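Kostport Residential Laneway Parking Permits: Frequently Asked Questions

Updated July 2025

Who can apply for a permit?
Any person whose principal residence has a frontage or rear access on a listed laneway. Tenants may apply with a signed lease of at least six months. Owners who do not live at the address are not eligible.

How many permits are issued per dwelling?
Two. A dwelling with an off-street space counts that space as one of the two, whether or not it is used for a vehicle. A garage converted under a building permit is no longer counted.

What does a permit cost?
The annual fee is $139. Replacement of a damaged or lost permit is $10. Fees are not prorated for applications received part way through the permit year, which begins in March.

Which vehicles are excluded?
Vehicles with a gross mass over 3000 kg, trailers of any type, and unregistered vehicles. A work vehicle under the mass limit is accepted with a letter from the employer.

Where may a permit holder park?
On the signed side only, parallel to the wall or curb, with all wheels on the pavement. Parking within 6 metres of an intersection is prohibited even where no sign is posted.
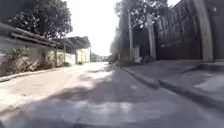
Permits do not reserve a particular space. A holder who finds the laneway full may use the adjoining street for up to two hours, subject to posted limits.

Can I park across my own driveway?
No. The clearance applies to all vehicles, including those registered to the address.

How are visitors handled?
Each dwelling may request a book of day passes. The date must be written in ink and the pass displayed on the dashboard. Altered passes are void.

What happens during resurfacing?
Notices are delivered to each address before work starts. Permits are suspended for the dates shown and vehicles left in place may be towed at the owner's expense. Suspended days are not refunded.

How do I dispute a refusal?
Write to the permits coordinator, Amancay Palma, quoting the application number. Reviews are decided on the documents supplied. Applications from Vamel are processed by a separate office and should not be sent to this address.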